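The small black table and the things that live on it

When I moved to the flat in Drundow, the black table came with it. It is not a big table, and for the first weeks I put everything there: the post, the keys, the shopping, the cup I was drinking from. By the end of the month I could not find a place for one plate. So on 24th August I decided to learn how to keep a table properly, as other people learn to bake bread.

My first rule was that soft things stay and hard things must ask for permission. The grey quilted mat stays, for hot pots. The checked cloth also stays, although I never fold it well. The remote control should live in the other room, but it always walks back.

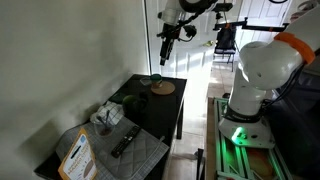 Hina Yousafzai wrote to me that a remote control needs a home with a name, for example a small box on the shelf, and that without the box I will be carrying it back until I am old. I think she is right. I looked at boxes in Siddiqui, the shop at our corner, and they had one for 500, but I did not like the lid.

The second thing I had to learn was about the containers. I am fond of dark green, so I have it in many places, and on a black table dark green disappears very quickly. You put your hand down and you knock something over. Now I try to keep the tall green pieces at the far end, with free space in front of them.
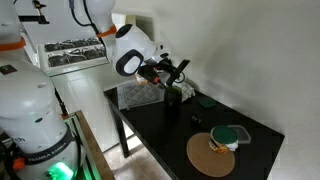

But doesn't the far end become the new corner for everything, asked Arsalan Awan under my last post. Yes, it does, a little. I give myself 14 days, and whatever I did not touch in this time goes to the cupboard. So far two jars have moved and one has come back again.

The round cork trivet is my favourite thing of all. A jar standing on it looks as if somebody has thought about it, and the same jar beside it looks forgotten. I also like that it is light, and I can see it at once in the evening. The clear food container with the grey rim has no such luck, and I still don't know where it belongs.

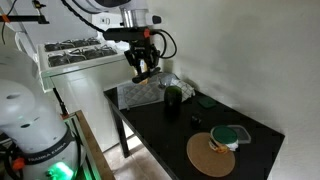

What I do every evening now

I set the clock to 30 minutes at the beginning, and it was too much for such a small surface. Now I only do it while the kettle is working. Cups first, then packets, then the cloth. The mat I lift and shake over the sink, and I wipe under it, where there are always crumbs. If I drink my tea at the table, the cup goes away with me when I stand up. This is the rule I break most. 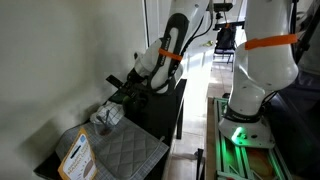 My mother would not let you keep the cloth and the mat on the same table, commented a reader who signs as Ritura, one is for drying and one is for heat, and they should never meet. I had not thought of it like this. In September I want to put a hook on the wall for the cloth, if the landlord agrees, and then I will write again about the hook.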